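Buy the boring gripper first

I've been meaning to write this one since December, when I spent a whole evening arguing with a friend over whether a two-finger gripper is a "real" gripper. He's in the camp that says you want the fanciest hand you can afford, lots of joints, a sensor in every fingertip. I used to be in that camp too! Then I spent a good chunk of this year swapping grippers on the same arm in simulation, and I've come around to the plainest one on the shelf.

My test is dull on purpose. One marker, one pencil cup, one table. Pick up the marker, drop it in the cup. I tried 3 grippers: the Karppinen parallel one, the Vodent with the soft pads, and a many-jointed hand that a guy at the Semcombe meetup shared as a model file (it took me most of a weekend just to get the joints to stop shaking). Each one got 60 tries with the same controller and the same camera view.

The many-jointed hand lost, and it wasn't close. It missed the cup 20 times more than the Karppinen did. It can hold a marker lots of ways, and that was the trouble — my controller kept picking a slightly different hold, so the far end of the marker pointed somewhere new every time it got over the cup. With two flat fingers there's only so much that can go wrong. The Vodent landed in between, and I liked it more than its score says, but soft pads are the thing I trust least in a simulator. Squishy contact is hard to fake, and I'd want to see it on a real arm before I said anything nice in public.

People will say a marker is too easy. Try it! A thin stick held near one end is a nasty little thing. If it tilts a bit in the fingers, the tip swings a lot, and a cup mouth is not a big target. I learned more from that than from the 8 block-stacking demos I did before it.

What bugs me is how the comparisons get done. Folks change the gripper, and the camera, and the controller, all in the same week, and then the new gripper gets the credit. Keep the arm. Keep the camera. Change one thing and run it again until you're sick of it. Then go spend your money, if you still want to.

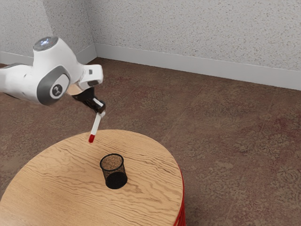 Shahzad Tarar: I agree on changing one thing at a time, but keeping the same controller isn't neutral. Yours was tuned on two fingers, wasn't it? Give the big hand a controller of its own and fix the hold it uses, and I bet that gap shrinks. We saw something like it in Kisedstead with a much older arm.

We use cookies to remember your settings. By reading on you accept this. OK / Settings

Contact | © 2021 | Back to top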